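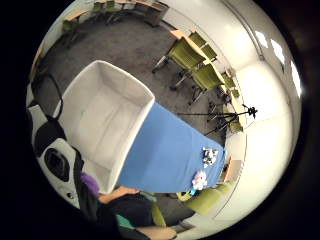 Room 701, August. Padded box on the left, blue table joined to it, chairs by the wall.

Notebook, Notance project, room 701
Entry written by Urho, with remarks from Ilse at the end

I write down how the room stands now, because last month we lost half a morning to arguing where the table was before. Please do not move the big furniture without writing it under this entry.

The padded box. It keeps its place beside the blue table, the long side directly against it, so that there is no gap where a small toy can fall down. I was against this at first. I wanted to have the box in the corner and walk to it. Ilse tried both ways and she is right, the short distance is better, and one has not to turn around with full hands. The white lining shows every hair and every bit of carpet fluff. I went over it with the sticky roller before lunch and again at 15:00, and the second time the roller was nearly as dirty as the first. I think the fluff comes from our sleeves and not from the floor, but this I did not check.

The raised walls are rounded and soft, good for leaning over. They are less good when somebody sits on them. Please do not sit on them. The seam on one short side was already opened once and I sewed it with the thread we had, a bit thicker than the original. It holds.

The blue cloth. I have complained about this cloth before in this book. It is a good color for us, the white toys are easy to see on it and also the pink ones, but it moves. Every time someone takes a toy quickly from the table the cloth travels a little with it, and after one hour the edge hangs lower on one side. Today I put clips under the table edge, 5 of them, from the Weerasinghe box in the cupboard. Better. It still makes folds near the corner, where I had no clip left. To order: more clips of the same size, the smaller ones jump off.

Wash the cloth cold. It was washed warm at Branville and came back shorter, we do not want this a second time.

The plush toys. The pink and white one is still my favorite for the work on the table, because it is round and stays where you put it. For the sorting list I call it "pink-white, round" and please let us all use the same name. In the list I found the same toy under three names: "piglet", "the ball one" and "strawberry". I have corrected this in the list up to page 5. From page 6 it is still mixed, and Ilse has promised to do the rest.

The white things at the far end of the table we handle as one group for now. Ilse would like to give them separate lines in the list. I am not sure it is worth it. To discuss.

Repairs: two toys from the Rellau bag have open seams at the back. I did not use them and put them in the drawer with a paper note. One more has a loose eye. It is only the thread, ten minutes of work, but I need the curved needle, and it is not in the sewing tin. If you have it, please bring it back.

Chairs and tables. The green chairs stay in their row along the wall. The two olive ones with the small casters belong at the long table with the wooden top, and they should be pushed in when not used. On this carpet they do not roll well, one must lift them a little, and then they leave marks in the pile. The marks go away over night. I looked for them the next morning and found nothing.

The tripod has its place on the carpet behind the blue table, in front of the green chairs. The legs are thin and black, and on the dark gray carpet one really does not see them. I have now kicked the same leg two times. I want to put a piece of light tape on the carpet at each foot, it helps also to find the place again after the cleaning. Question to Ilse: which tape does not leave glue on the carpet? The one from the old room did leave it.

Light. All panels on. With only half of them on I got a shadow from my own arm over the table, and the folds in the cloth looked much deeper than they are. Leave them all on until we finish.

Open points:
- clips, same size as now
- curved needle
- tape for the tripod feet
- toy names in the list, from page 6 (Ilse)
- white group: one line or several

Remarks I.H.: Needle is in my pencil case, sorry. Paper tape is fine for the carpet if we take it off the same week. I still want separate lines for the white ones. And "strawberry" was a good name.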